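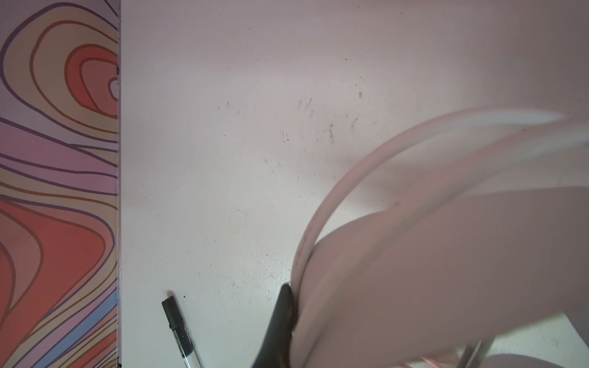 Wrist cam policy keeps missing the marker

Posted by mumstead_bench, 28 Dec 2019

Hi all! I'm training a small grasping policy to pick a marker up off a white table, wrist camera only, and I'm stuck. I recorded 89 demos with the Burnov teleop tool and in the replay viewer everything looks fine. Live, though, the gripper goes down next to the marker and closes on air, almost 40 percent of the time. Always the same side, too! Loss is nice and flat. Do I just need more demos?

endico_fan

More data never hurts. I'd do 200 and see.

Buttonhole

Before you record anything else, check your timestamps. I had this exact thing (closing on air, same side every time) and my images were lagging the joint states by 2 frames. The replay viewer lines rows up by index, so it looks perfect there. Plot the gripper opening against the frames where the fingers visibly move and see if they match.

Also, is that blurry finger in all your frames? Mine was, and the policy pretty much learned to watch the finger and ignore the pen. Shorter exposure and some random crops helped a lot.

mumstead_bench

Ohhh, okay, it's lagging. I plotted one episode and the offset is right there. Shifting the images and retraining tonight, will try the crops after that.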